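March, 7:40 am

Speaking workshop, notes before I forget. Room booked under Ukel again, not Ririer – check the invoice. 34 signed up. Pieter wants two groups, I'd keep one and make the talks shorter.

Warm-up ran long. Breathing drill fine, tongue twisters a mess, drop them.

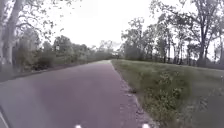 Timing for round one: 60 seconds each, no slides. Most went over. Dumisani's trick of standing up when time is nearly gone worked better than the bell. Need a second timer, the Mofokeng one keeps resetting to 43 for some reason.

Feedback sheets – too many boxes. Cut to five lines max. People write "good eye contact" and nothing else. Ask for one sentence they remmeber from the talk instead.

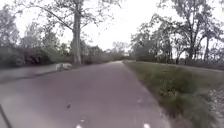
White dog at the left edge of the path, blurry.

Round two, interview answers in pairs. Louder than expected, back half couldn't hear thier partners. Spread the chairs next time or use the hallway. Pieter Kekana to ask Uven if they'll send a recruiter for the mock panel. No reply yet.

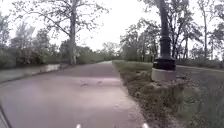

Path with the low wall, tall tree behind it.

Alumni list still has old emails in it. Dumisani Mathebula has the newer copy, get it off him before the invite goes out. 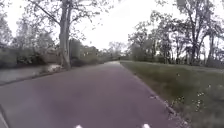 Also: name tags, bigger print. Water. Handout 2 has the wrong page order, reprint. Decide on one group or two by lunch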